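The Case Against Folding in Thirds
Suha Khoury
8/26/18

Most published advice on household linen treats the fold as a matter of appearance. The towel is folded in thirds lengthwise, then in half, then in half again, so that no edge shows from the front of the shelf. I followed that method for 16 years and I no longer think it can be defended for cloths that are used daily.

The trouble starts with the first step. A fold in thirds requires two parallel creases at equal spacing, and the person folding has no physical reference for either of them. A fold in half has one: the opposite edge. Hand towels and kitchen cloths are rarely square after their first few washes. Cotton terry shrinks more along one direction than the other, and the woven border at each end shrinks differently again. Folding by halves puts the error at the open edge, where it does no harm. Folding by thirds puts it inside the stack, where the layers build up unevenly and the pile leans.

My second objection concerns the step before the fold. Manuals tend to say "lay the cloth flat" and move on. A cloth out of a dryer is not flat and will not lie flat when dropped on a table. It has to be opened by its corners first. Held by one corner of each short end, it hangs in a narrow twisted band with the slack collected on one side, and any crease pressed in at that stage is a crease in the wrong place. Both corners of the same edge must be found before the cloth goes down. The search takes longer than the folding does, and a method that leaves it out is describing the easy part of the job.
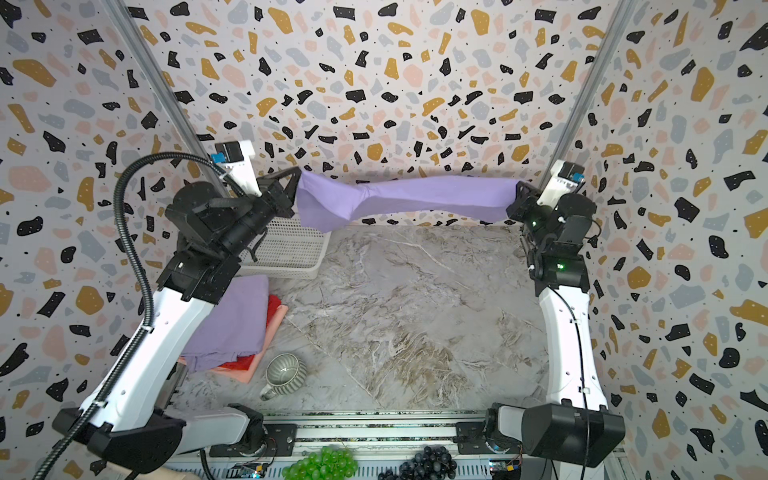
A lavender-purple cloth pulled out lengthwise, with the folded stack at the left of the table.

Work surface matters more than technique. Smooth stone or a stone-patterned top lets terry slide, so the cloth can be squared after it is down; a padded ironing board grips it. The Kirnen laundry guide recommends the ironing board. I have tried it, and on a board the far half has to be lifted and reset each time. Whatever else lives on the table should be moved before starting. A mug within reach of a swinging corner will end up on its side.

On stacking I hold a less popular view. The usual rule is to sort by size and then by color. Sorting by size is sound, as a large cloth on a small one droops over the edge. Sorting by color serves only the eye. A lavender towel on top of a red cloth and a peach one is a perfectly good stack if the footprints agree, and in a household with one linen shelf the mixed pile gives more even wear. New cloths go in at the bottom, the next one used comes off the top.

Baskets are a separate question. Rigid mesh is better than solid plastic for anything that may be slightly damp, and I would keep the basket at the back corner of the table, on the side of the weaker hand. Nic Giolla, writing in the Bisa newsletter in January, argued for keeping it on the floor to save the surface. That adds a bend of 90 degrees at the waist for each item. With 6 towels it is trivial. With a full family load it is the most tiring part of the work.

I accept one exception. Guest towels that sit on display for weeks and are seldom handled may be folded in thirds, since the lean has no chance to develop. My own two are done that way, on the upper shelf.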